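Closico Equipment Planner, one-year license: review
Posted Mar 15, 2019

Price paid: $2,449
Bought for: planning a set of hand-held grippers and a later packing arm
Would I renew: no, unless the price drops a lot

Closico is a planning package for small shops that want to buy automation and are afraid of getting the number wrong. You describe the job, pick equipment types from a list, and it gives you a budget, a buying order, and a payback date. We pack mixed snack boxes in Edstead, and the plan was to record people doing the job with hand-held grippers first, then decide whether an arm was worth quoting. I wanted a budget I could put in front of the person who signs checks. I got one. I just don't believe very much of it.

Setup

The first screen asks what you handle. The choices are carton, tote, bottle, bag, and other. Bag covers everything from a sack of dog food to a stick of drink powder, and that told me a lot about who had been in the room when the list was written. I put in our mix as bag and bottle. It asked for a weight. It did not ask how stiff the thing was, how thick, or whether it would stand up by itself.

Now look at the kind of stuff that goes in one of our boxes. A slim sachet, a small plastic bottle, a snack bag you have to take by whatever part of it will stay between the fingers. Each of those is a different afternoon of work, and in Closico the sachet and the snack bag are the same line item.
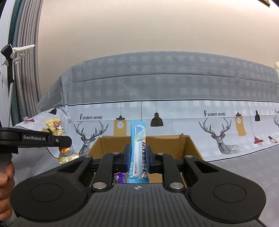
What the budget gets right

I'll give it the buying order. Closico put grippers and storage ahead of the arm and told us to hold off on any floor work until we had our own recordings. I agree with that, and it's advice you don't often get from a salesman. It also splits one-time costs from the ones that come back every month, and it won't let you leave the labor line blank. I tried. It turns red and stays red.

The export is clean too. One page, big type, totals at the bottom. My boss read it all the way through, and that has not happened with any of my own spreadsheets.

There is a feature called Spares that adds finger pads, fasteners, and cables as a percentage of the equipment price. The percentage looks made up to me, but at least the line is there. Plenty of quotes I've had over the years forgot it completely, and then you are standing at a bench in June waiting on a part that costs less than lunch.

What it gets wrong

Labor, mostly. The planner assumes one operator per gripper, one gripper per operator, and a steady rate from the first hour to the last. Our default came out at 300 picks an hour. I don't know where that comes from. The help page says "industry typical" and leaves it there. You can change it, but the field is three menus down, and if you miss it, the payback date is built on it.

A picker who has to work a floppy packet into a box that already has things in it does not run at the same speed as one dropping cans into a tote. You come in over the box, you tilt the packet, you wait for the other hand to get out of the way. Closico has no place to enter any of that. There is a difficulty slider from 1 to 5, and moving ours from 2 to 4 changed the yearly total by $100. I moved it back and forth a few times to make sure I was reading it right.

It also treats two-handed work as two separate one-handed jobs. Put in a pair of grippers and it doubles the output. If you've ever tried to fill one small box with a gripper in each hand, you know the hands spend a good part of their time being polite to each other. 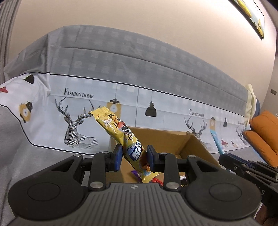
Yellow snack packet held above the box; a second gripper, right, has a light-blue stick packet.

Consumables are the other hole. Test goods wear out. Packets get creased and corners tear, and after enough handling they no longer act like the ones you ship. We set aside $300 for fresh snacks and cartons, in our own sheet, because the planner has no row for it. It does have a row for safety signs.

Then there's space. Closico wants a floor plan with a fixed cell, measured on all sides, before it will finish the report. That makes sense for an arm. For hand-held grippers all you need is a surface at a decent height and a person, and you can shift the whole thing to another room whenever you like. I ended up drawing a fake cell to get past the screen, and the fake cell then showed up in the total with a cost for flooring. I had to go back and zero it out by hand.

Support

Two emails, both answered within the week. The first answer was useful (where the pick rate field was hiding). The second was a link to the page I had quoted in my question.

How it compares

Before Closico we had a planning sheet from Rumton, which is a plain workbook and looks like one. No graphics, no payback date in a green box. You type your own rates in and it adds them up. We also asked Jankauskaitė, the equipment dealer we use for conveyors, to rough out the same job. Their estimate was two paragraphs and a total, and they wanted to see the goods before they'd say anything about an arm. I trust that more than I trust the slider.

With our own rates typed in, Rumton and Closico landed close together. With Closico's defaults left alone, the arm paid for itself so fast that I'd have been embarrassed to show it to anyone who has packed a box.

Who should buy it

If you handle rigid cartons and totes, and you need a nice-looking report for a bank or an owner, it may be worth the money. Change the pick rate first. Check the floor plan cost. Add your own row for test goods.

If your product is soft, thin, shiny, or odd-shaped, I'd put the license money toward another gripper and a stack of cartons, and time the work yourself for a few shifts. We are doing that now with a stopwatch and a clipboard, and the rates we write down are going straight into the Rumton sheet.

Pluses: sensible buying order, readable export, spares line
Minuses: default pick rate, difficulty slider, no row for consumables, forced floor plan, price
Rating: 2 out of 5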